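Trusdale Community Art Room
Color and Line, Handout 8: Testing Your Markers

Before we draw anything with a subject, we swatch! Pull every marker out of the cup, pile them up where you can reach them, and try each one on scrap paper. I love this exercise – half the group always finds a color they didn't know they had.

Work in rows. Start with small zigzags and waves, then a tight band of diagonal lines, then short vertical strokes, then wavy ones. Change color every stroke or two and don't plan the order.

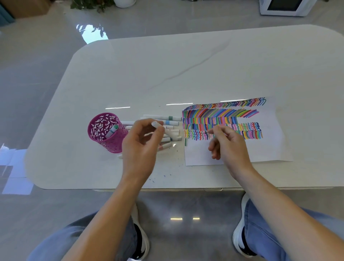
Caps lie, by the way. A light blue cap can hide something much closer to teal, so trust your swatch and keep the sheet in your folder until March. When a marker has had its turn, cap it until it clicks and stand it back in the holder.

Things to try at home:
Fill one row using only two neighboring colors.
Repeat your diagonals slowly, then fast, and compare the edges.
Draw 36 short strokes without lifting your wrist (harder than it sounds!).

Next handout: blending and overlaps. Bring your swatch sheet and one fresh page.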